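Setting up a basket pick with the Prundar hand
Dolcombe shared workshop, build notes, part 2
03/02/2018

Part 1 covered bolting the arm down and running the cables. By the end of it you should have an arm that moves to a saved position and a hand that opens and closes from the keyboard. If the hand doesn't close fully, go back and sort that out first.

What you need
A table that doesn't rock
A shallow basket or tray
One potato, egg-sized or a bit larger
Masking tape
The Rebelo control program, set up as in part 1

Step 1. Place the basket
Put the basket where the hand can get to both ends without the arm going fully straight. Ours sits with its long side across the table. Mark the corners with tape if you will be taking it away between sessions. A basket that has moved by a finger's width will spoil every position you save after this.

Step 2. Save the waiting position
Bring the arm in from the side at low speed and stop with the hand above the near end of the basket. We keep 140 mm between the wrist and the rim - less than that and the thumb can catch on the way down. Save this as "wait". Every move starts and ends here.
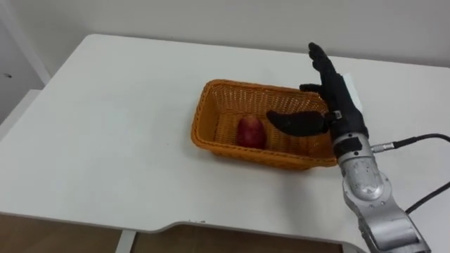
Step 3. Set the thumb
Move the thumb before the fingers. On this hand it swings a long way out, and if the fingers are already closed it will run into them and the motor will stall. Swing it out flat, check that it clears the rim, then bring the fingers down one at a time. Save each stage.

Step 4. Lower and close
Drop the hand in small steps until the fingertips are level with the middle of the potato. Close at a quarter speed. Start with the grip limit at 245 and raise it a little at a time. Ours held at 374. Above that the skin started to mark.

Step 5. Lift
Lift straight up before moving sideways. Go back to "wait", hold for 2 seconds, then lower and let go.

If it goes wrong
The potato rolls away: the thumb is arriving late. Start it earlier.
The basket lifts too: a finger has caught in the weave. Come in higher.
The hand stops halfway: check the plug at the wrist. The Terkham connectors work loose and need a firm push.

Keep the stop button within reach and your own hands off the table while the arm is powered. Part 3 will deal with picking from anywhere in the basket.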